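这份说明写得有点长，请多担待。我平时做菜也是这样，总怕漏了哪一步，所以边写边补，就成了现在的样子。

# Grastwood 家常菜谱集

这里收的是 Grastwood 几户邻居这些年互相抄来抄去的菜谱，一共 160 条，全部整理成纯文本，方便检索、打印，也方便做一点小小的统计。最早的底本是 Tin-yau Tse 家的一本硬皮笔记，后来 Vy Chu 把她外婆的越南菜也添了进来，味道一下子就热闹了！

## 目录结构

- `recipes/`：菜谱正文，一道菜一个文件
- `units.csv`：计量换算表，共 31 行
- `notes/`：大家写的零碎心得，有些和做菜没什么关系，我也舍不得删

## 字段说明

| 字段 | 含义 |
|---|---|
| `title` | 菜名，保留原来的叫法 |
| `source` | 谁家传来的，比如 Tse、Bạch |
| `minutes` | 总用时，含腌制 |
| `heat` | 灶火、烤箱、微波炉或不加热 |
| `text` | 做法全文 |

`heat` 这一栏最让人头疼。老笔记里常常只写一句“热一热”，到底是上锅蒸还是用微波炉叮一下，只好一家一家去问。问不到的就留空，请不要替它们填上。

## 关于计量

“一碗”按 Bạch 家的饭碗算，“一小勺”按 Brimon 那套量勺算，“少许”就是少许，我实在换算不了。盐的用量普遍偏重，口味清淡的朋友可以先放一半，尝过再添。甜品一共 7 道，糖倒是都写得很准，这要谢谢 Vy Chu，她把每一道都重新做过一遍，还分给楼上楼下吃。

## 已知的问题

- 酿青椒那条有两个版本，腌肉的时间对不上，暂时都留着
- 有 40 条没有写几人份
- Drultbridge 那边寄来的几页字迹太淡，准备五月再慢慢辨认
- 番茄汤里的“香叶”有人写成“香菜”，做之前最好看一眼 `notes/`

## 使用与补充

自家做饭、教孩子认字、拿去练习文本处理，都欢迎。若要转载，请把 `source` 一并带上，那是各家的心意。想添新菜谱的话，照着任意一个现成文件写就行，错别字不要紧，我会帮着改；方言词请尽量留着，读起来亲切。

最近一次整理：2022年4月23日

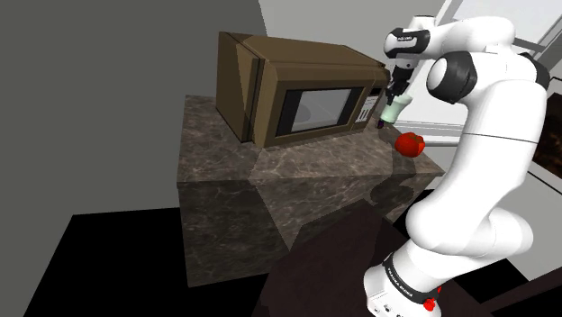

*图：厨房台面上的棕色微波炉（渲染图）*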